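A kitchen that exists only on a computer in the back room of the Dobson workshop now has a working refrigerator door, and members can watch a robot arm use it from October.

The kitchen is part of Mostilura, a home-built simulation started by Neville Fothergill on his own desk and moved to the shared shop when the computer got too loud for his apartment. It is a full room with cabinets, a marble counter, a cooktop and a window over the wood floor. The arm goes to small household items, picks them up and puts them somewhere else.

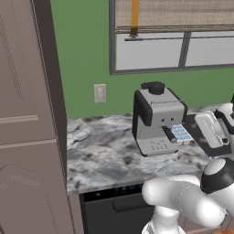 **Dobson Shared Workshop | Robotics Group**

Fothergill has put 200 hours into the room, most of it on things that don't move. The counter had to be at the right height for the arm's reach, and the espresso machine took several tries before its portafilter handle stopped catching on the gripper in early tests. He built the larger pieces first and filled in the small items over the summer.

"I thought the arm would be the hard part," he said. "I spent most of July on cabinets."

The current job is the ice cube tray. It is light, flat and awkward to hold at one end, and the task involves both the counter and the refrigerator. Earlier versions of Mostilura used a plain block for everything, and the group felt it had learned what it could from that.

Two members have joined him since the move. One works on the grasping code and the other keeps the log of saved runs. The log passed 1000 entries last month, counting failures, and the group plans to record another 1000 once the tray task is settled.

Each run stores a view from beside the counter and a view from the gripper. The gripper view is the one that gets the most complaints. It tilts whenever the wrist does, and new members tend to lose track of which way the floor is.

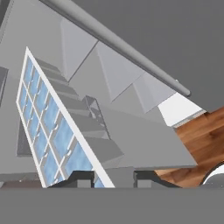

*Mostilura, view from the gripper: window to the left, wood floor to the right.*

Fothergill has been asked more than once to level the picture in software. He has left it alone so far. A real camera bolted to a wrist would tilt the same way, he said, and he would like the code to cope with that now instead of later. The group did agree to add a small key in the corner of the viewer that shows which way is down. That change is written but has not been merged.

Textures are another open item. The wood floor and the window glass came from a set that Fothergill bought from Grarico, a one-person shop that sells room parts for hobby simulations. The cabinet fronts are his own. They went through three colors before he settled on the mauve, and the green for the wall was picked to keep the counter items easy to see against it.
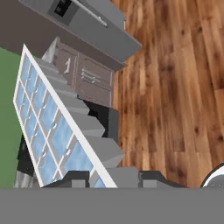

**ROBOTICS GROUP — Dobson Shared Workshop**

The shop's main machine runs the simulation in the evenings, after the laser cutter bookings are done. Longer batches go overnight. Members who need the computer for drawings should still sign up on the sheet by the door, and the group will pause a batch if asked before 9 p.m.

A second computer is on loan from Nilness, the makerspace across the river, which wants a copy of the kitchen for its own class. Fothergill is writing up the setup steps for them. The guide has one large gap at the moment, covering how the refrigerator doors are hinged, and he expects to fill it before the loan is up.

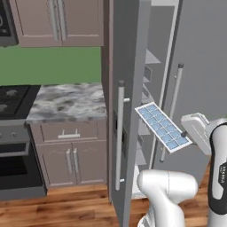 **What's next**

The refrigerator is the newest piece. Its doors were fixed panels until August, and the first hinged version swung through the side of the cabinet. The door now stops where it should and stays open while the arm works at the shelves. Bins and shelves inside are still plain gray and will get proper surfaces later.

After the tray, the group wants to try the drawers, starting with the wide one under the counter. There is some disagreement over whether to add the dishwasher first — its door opens downward and takes up a lot of the floor the arm needs.

Open sessions start at 7 p.m. in the back room. Members can bring a laptop or use the shop machine, and no experience with simulation is needed. Questions about the project can be left in the Mostilura folder at the front desk.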